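Ribbed pads or smooth ones for a pair of hand-held grippers?

Posted in Grippers & End Effectors

Deisy Espinoza
I've got 2 hand-held two-finger grippers and I'm stuck on pads. The Jirkby set is smooth silicone, the Ostetti set is ribbed. I mostly pick up household stuff, and flat round things keep rotating on me with the smooth ones (cloth is fine with either). I have 200 clips to record by Sunday and don't want to swap halfway through. Anybody run both?

Inga
Ribbed, no contest! I did some 400 picks with each last October and the smooth pads let coasters spin whenever I grabbed them off center. Ribs will mark soft stuff a little, so watch that. Also snug up the finger screws before you start, mine had worked loose and I blamed the pads for a whole evening. I've got the blue ribbed ones on now:

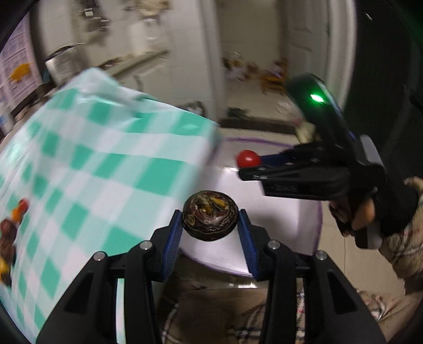
Dark patterned disc at the blue pads, red ball on the other gripper.

One more thing, keep the same pads on both hands or your left and right clips won't match.

Rekow
smooth is fine if you clean them. mine have 3,000 grabs on them. alcohol wipe, let it dry, done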